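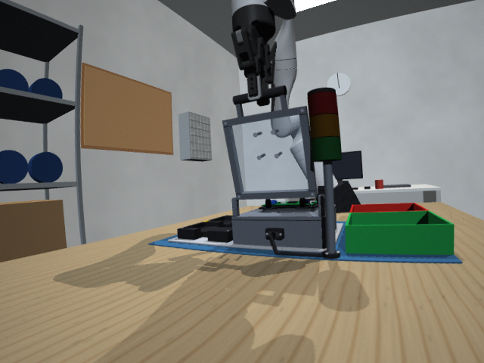 Tremblay Town Council has approved a second round of grants for owners and tenants of older homes who wish to fit interior storm panels to their windows. The program opened in July as a trial in the Gusside district, where many houses still have their original single-pane sashes. An interior panel leaves the old window in place and can be taken down in spring. At its plainest it is a clear sheet held in a metal frame. Daylight is kept, and the historic sash is left untouched on the street side.

The council received 71 applications during the trial, and 64 were approved. Most of the remaining applications concerned homes outside the district boundary, and those households are invited to apply again under the wider rules.

"Residents told us that they did not want to choose between a warm front room and the windows their house was built with," said Kirsten Fortin, Housing Officer for the council. "We are pleased that the second round can be offered across the whole town – including the streets north of Skidgate Road, which were left out last year."
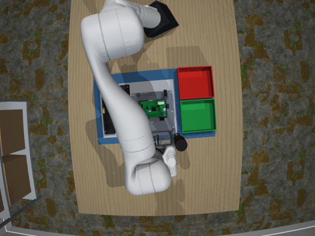 Who may apply

Grants are open to any household in a building completed before 1940. Tenants may apply with the written consent of the owner. Each household may claim up to $200 per window, for no more than 6 windows. Applicants who received a grant during the trial may apply for additional windows, provided that the total stays within the limit.

Panels must be removable and may not be fixed to the sash itself. In bedrooms, at least one window must remain free to open as a means of escape. Homes within the Kavora Street conservation area do not need a separate permit for interior work, but the council asks applicants to send a photograph of each window before any fitting begins.
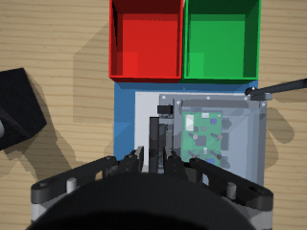

Payment is made after the work has been inspected. Receipts should be kept and submitted with the claim form – estimates will not be accepted. Households on a low income may ask for the grant to be paid directly to the installer.

Sang Từ, who manages the program, advised residents to measure each opening at the top, middle and bottom before placing an order. "Very few of these openings are square, and a panel cut to a single measurement may not seat properly," he said.

Application forms are available at the Town Hall front desk and at the Gusside branch library.

Issued 16 January 2024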